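Pink Picked as Color for June Paper and Foam Show

1/19/26

Entries are open for the June paper and foam show at Masia Hall, and this year everything on the tables will be pink. Any shade is allowed, from pale salmon to a pink that is close to red. Entries can be flat, folded or solid, and the simplest shapes are welcome.

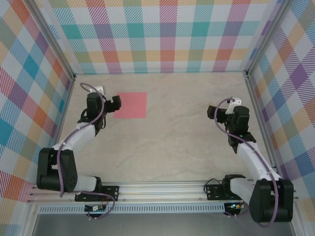
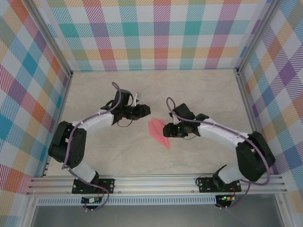
A flat square and a folded dart, followed by a foam cylinder.
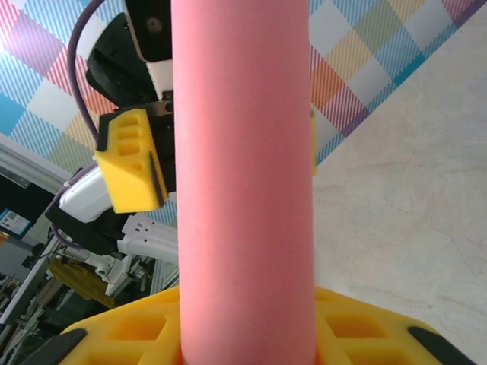
Halima Onuoha would have preferred two colors, saying that creases in a single shade are hard to read from across a hall and that the lamps at Masia were poor last year. She plans to enter all the same, with a folded bird.

The show drew 148 entries last June, most of them paper. Foam was added after several people asked for it, and it will have its own table by the east door. Pieces must stand or lie without support and may not be painted after they are shaped.

Each person may enter up to 4 pieces. Paper can be picked up at the Tamuno Street desk, where 400 sheets have been set aside. Foam is not supplied. Entry forms are at the same desk and should be returned to Ebuka Tijani before the end of May. There is no fee.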